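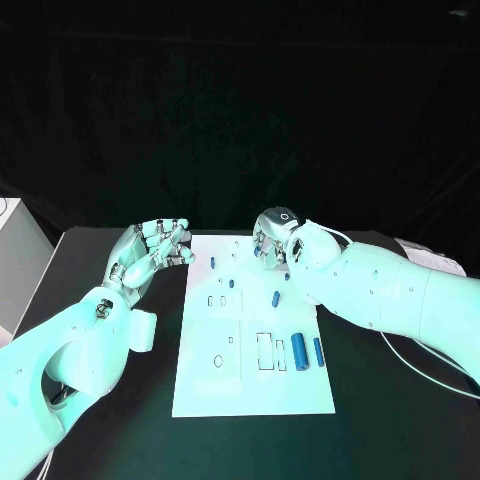 Changes to the Claltgate Reading Room

Members are advised that the Claltgate reading room will close at 5 pm throughout January while the heating is replaced. Loans falling due in that period will be extended by 2 weeks, and no charge will be made.

Kirsty Mowat has been appointed head of lending and takes over from Fergus Morrison, who retires after long service to the library. The local history shelves -- 70 boxes of parish papers among them -- may still be consulted by appointment.

Requests should be sent in writing to Annag Geddes at the main desk.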